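In Praise of the Second-Worst Option

31 January 2021

My town, Jirnton, has one appliance store left, and it is called Tapsell. I went in last August to replace a toaster, and a very polite young man asked me what I wanted it to do.

I said toast. He nodded the way a doctor nods when you tell him how much you drink.

It came out over the next half hour that toast is a category. There was a Garnex with nine browning levels and a light that glowed orange while you thought about which of the nine you were. There was one that could be started from the bus, on the condition that you had remembered to put the bread in before you left for the bus. There was a cheap one in the corner, white, with a dial, that he did not want to talk about. I bought it. It has been very good to me, and on damp mornings it burns one side of the bread, which gives breakfast some suspense.

I bring up the toaster because I have a theory, and theories go down easier with bread. The theory is that most of us own things that are too good for us, and that the gap between what the thing can do and what we ask of it is where a surprising amount of modern misery gets stored. My washing machine has a setting for sportswear. I don't have sportswear. Every time I turn the knob past that word on my way to "normal," I am reminded of a man I was supposed to become.

The old advice was to buy the best you could afford and keep it forever. My grandmother lived by it, and it worked for her, because the best she could afford was a cast-iron pan and there is very little inside a pan. The advice gets shaky when the best you can afford has a circuit board in it. A costly thing with more parts breaks in more ways, and it breaks with better manners, showing you a code where the cheap one would have just made a noise. A noise I can work with. I have hit things on the side for noises.

Then there is repair, which everyone is in favor of, the way everyone is in favor of flossing. I am in favor of it too. I have a drawer of small screws to prove it, and each of them came out of something that went back together fine without it.
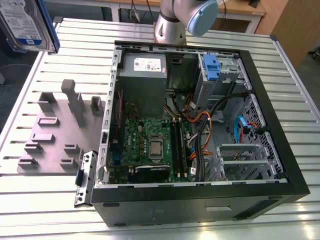 A desktop computer on its side with the panel off.

What I like about the inside of a cheap or elderly machine is that it doesn't seem offended to be looked at. You take the cover off and there it is, a sheet of plain metal and a lot of air. The expensive stuff comes glued. I once tried to open a Prellel coffee maker, a wedding present, and found it was held shut by a screw with a shape I had never met before. I went out and bought the driver for that shape. Behind the first screw was a second screw, of a different shape. I put the coffee maker in the closet, where it remains in perfect cosmetic condition.

People tell me this is an argument for spending more, on makers who design things to last. Maybe so. But the people who tell me this tend to have just spent 1000 dollars on something and need company. And I've noticed they don't really use the thing. They look after it. They have a cloth for it. A friend owns a kitchen knife so fine that he cuts his tomatoes with the other one.

The very cheapest option I will not defend. I have bought the very cheapest umbrella, and it lasted almost the length of one parking lot. That's why I shop one rung up. The second-worst option has been made by somebody who had at least seen the worst one and felt bad about it. It costs 8 dollars more and has no opinions about my sleep. You can lend it to a neighbor and not spend the weekend thinking about him.

I am over 50 now, and I have started doing this with restaurants, haircuts, and hotel rooms. My dentist I have left where he is. My wife says the theory has a weak spot, and that the weak spot is what it implies about her. I told her that it only covers appliances, and she asked when I had decided that. I said just then. She has since bought a toaster of her own, a Garnex, and keeps it at the far end of the counter. She's a four. I tried it while she was out and I believe I may be a six.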